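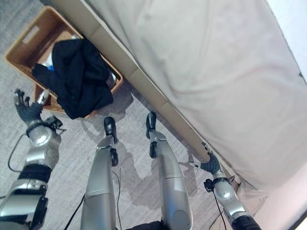
Reading the Norse creation story slowly

June 28, 2024

I have been working through the Norse creation story again, a few pages each night before I turn the light off. I first read it in April in a retelling by Apolline Lecomte, and this time I am using an older translation that Zainab Uzor lent me.

The story starts with a gap. On one side is ice, on the other side is fire, and where the two meet the ice melts and a giant called Ymir comes out of the drops. A cow licks the salty ice for three days and uncovers a man, Búri. His grandsons, Odin and his brothers, kill Ymir and make the world from the body. The blood is the sea, the bones are the mountains and the skull is the sky.

Lecomte spends 6 pages on the cow. The older book gives her a few lines. I prefer the longer version, although some of it must be Lecomte's own colour.

What I noticed on this reading is how late people arrive. Ask and Embla are made from two trees found on the shore, and by then the sea, the sky and the clouds already have their places. I had remembered them as being near the beginning.

Zainab wants her book back next week, so I will read the part about the ash tree next and leave the end of the world for another time.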